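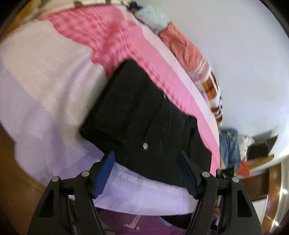 *Black, folded, two buttons showing.*

I signed up for Melur Jugah's stamping circle in February and promised myself I'd do every prompt. There are 32 of them. I have done two, so this post is partly to get me moving again.

The first prompt was texture. Melur wanted us to ink a stamp, press it into wet paste and leave it alone until the next morning. I used a stencil brush to put the paste on, which was a mistake, as it left ridges that showed through the print. An old plastic card works much better. I scraped the second batch on thinly and got a clean impression of the fern stamp, apart from one corner where I pressed too hard.

The second prompt was a background using only three colours. I picked a dull teal, a mustard and a brown that I've had for years and never liked. On its own it looks like gravy. Over the mustard it goes a nice rusty shade, and I ended up using more of it than anything else. I cut the sheet into tags and kept the best piece for the front of a card for Urszula Kozłowski, who has just moved house.

A few people have asked about the ink. It's Granine, the small pads, and I buy them when the shop has them in. They dry slower than the ones I had before, so I have time to add embossing powder, but I do have to keep my sleeve out of the way. I've not tried the larger pads. Anqi Tan has, and she says they need re-inking more often than she expected.

I also cleared out my stamp drawer, which took a whole evening. I had 100 unmounted stamps in there, some still on the backing sheet. I've put them on clear film and filed them in old CD cases by subject – leaves, lettering, borders, birds, and one case for everything else. The alphabet sets are staying in their tins. Deming Lu is having the Christmas ones I've doubled up on, and the big rose stamp that I can never get to print evenly.

Prompt three is masking. I've cut a few masks from sticky notes, but they lift at the edges once the ink gets under them, so I may try proper masking paper. If you've found one that comes off without tearing the card, please leave a comment and tell me which it is.

I'll put the tags up once I've found some ribbon. I've got plenty of green and none of it goes with rust.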